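Imprimer | Envoyer par e-mail

Rubrique : Manuels et cours > Emballage et matériaux > Niveau 2

Chapitre 13
Emballages métalliques minces : géométrie, tenue mécanique et défauts de surface

Faraji Mollel et Mwanahawa Mfinanga

13.1 Objet du chapitre

Les chapitres précédents ont traité des matériaux cellulosiques et des films polymères. On aborde à présent les emballages rigides obtenus à partir de tôles minces, principalement le fer-blanc, l'acier chromé et les alliages d'aluminium. Le chapitre se limite aux récipients à couvercle amovible destinés aux produits secs (thé, biscuits, poudres, petites pièces). Les boîtes serties soumises à un traitement thermique font l'objet du chapitre 14.

À l'issue du chapitre, l'étudiant devra pouvoir distinguer une déformation élastique d'une déformation permanente, relier la rigidité d'un panneau à son épaisseur et à sa portée, et classer les défauts de surface selon la grille utilisée en 13.4.

13.2 Rigidité des panneaux plans

Un couvercle plan de grande surface se comporte comme une plaque mince appuyée sur son pourtour. Sa rigidité en flexion varie avec le cube de l'épaisseur : une réduction modeste de celle-ci entraîne donc une perte de tenue considérable. Les angles arrondis facilitent l'emboutissage et limitent la concentration des contraintes, mais ils ne modifient guère le comportement du centre du panneau, zone la plus exposée aux chocs ponctuels.

Lorsque la contrainte locale dépasse la limite d'élasticité, le retour élastique n'est que partiel et une empreinte subsiste. Sa profondeur dépend de l'énergie du choc, de la forme du corps percutant et de l'état d'écrouissage de la tôle.

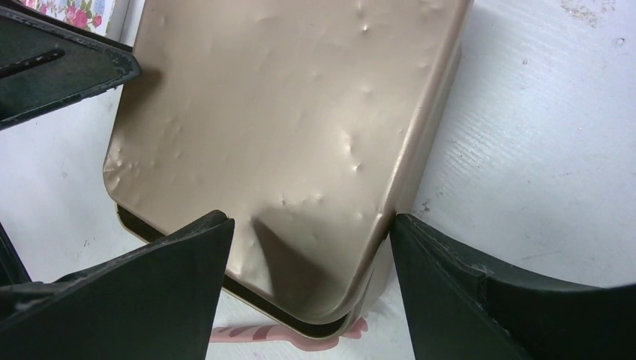 Fig. 13.1. Boîte métallique rectangulaire à couvercle lisse : enfoncements de faible étendue.

L'aspect de la finition intervient également dans la perception des défauts. Une surface satinée diffuse une partie de la lumière incidente, tandis que les bords d'une empreinte la renvoient dans une direction privilégiée. Un enfoncement à bords vifs se repère ainsi sous un éclairage ordinaire ; un enfoncement doux et peu profond exige souvent un éclairage rasant.

13.3 Données de l'étude de cas

Les exercices du chapitre s'appuient sur un relevé effectué en juillet à l'atelier de conditionnement de Gulura. Le lot comprenait 2728 boîtes provenant du fournisseur Zuromska, dont 700 ont été prélevées pour contrôle visuel. Parmi ces dernières, 27 présentaient au moins une empreinte classée majeure. Les taux de non-conformité seront calculés sur l'échantillon, puis extrapolés au lot selon la méthode de l'annexe B.

13.4 Terminologie

Empreinte : déformation permanente localisée, sans perforation.
Pli : déformation linéaire à faible rayon de courbure.
Bosse : déformation permanente orientée vers l'extérieur du récipient.
Voile : défaut de planéité étendu à l'ensemble du panneau.

Les valeurs limites associées à chaque catégorie sont données au tableau 13.2.

Imprimer cette page | Envoyer par e-mail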